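Volton two-arm bench kit for a small food prep demo — worth the money?

Asked in: Robot arms and grippers
April 2025

We are looking at the Volton two-arm kit, sold here through Gutbridge. It would be used for handling breakfast things on a bench: bowls, dishes, bread, a toaster. The quote is 2352 pounds for the hire of the full set until August, with the wrist cameras and one fixed camera included. Training is extra.

My questions are about everyday use. Does the fixed camera view hold up when the crockery is close to it? Can the standard fingers manage bread without crushing it? And how much of the setting up can two people do without the paid visit?

I have read the Gutbridge leaflet, and it only covers boxes and blocks.

3 replies

Reply 1 (marked as helpful)

We have had the same kit on trial and I can answer most of this.

The fixed camera is fine but it sits low if you use the short post they supply. Large bowls then take up a lot of the view and hide whatever is behind them.
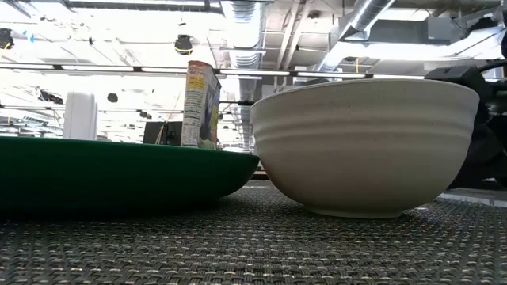
Ask Gutbridge for the longer post when you order. It was 132 pounds on our invoice and the fitting is the same, so you can change over later if you forget. The camera also sets its own exposure out of the box. Under bright ceiling lights it went too pale at the top and we had to fix the value by hand. The setting is under Views, then Manual, and it does not save unless you close the panel first.

On bread, the standard fingers are hard and they mark anything soft. Bagels are easier than sliced bread as they are stiffer and there is a hole to work with. We run the grip force at the lowest step that still holds and go slowly on the lift. Passing from one arm to the other is the fiddly part and the sample program for it is poor. Expect to write your own.
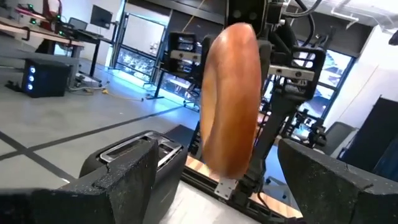 The wrist cameras are better than the leaflet suggests. They focus close enough to be useful, and the fingertips stay in view, so you can judge the gap. The cable clips on the arms are cheap and we replaced ours with hook-and-loop ties in the first week.

Setting up: two people can do it in a day. The mounting rail has to be square to the bench before you run the calibration, and the manual mentions this after the calibration chapter. I would skip the paid visit and spend the money on spare fingers.

Reply 2

Have you looked at Grunano? Their set is 1079 to hire for the same length of time. One arm only though, so no handovers.

Reply 3

I agree with most of the first reply, but not on skipping the visit. Our fitter came from Mladenović, who do the installs for Gutbridge in the north, and found a joint offset we would never have spotted. If you have done this sort of thing before, you may be all right without.

One more point on crockery. Put a woven mat down. On a bare shiny top our dishes slid when a finger touched the rim, and the arm then reached for where the dish had been.
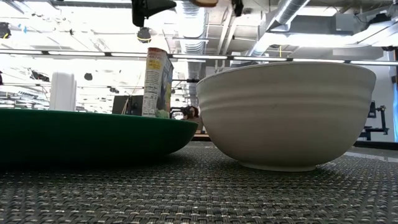

Also check how far the arms come down over tall packets. The program has a safe height setting and the default is too low for a food carton standing on its end. Ours knocked a few over before we raised it. You set it once for each arm — changing it on the left does not change it on the right.

Support by email is slow but the replies are useful. Phone support is only included if you buy.

Comment from the person asking

Thanks. I will ask for the longer post and get a price for the visit on its own. Does anyone know if the soft fingers fit the older wrist?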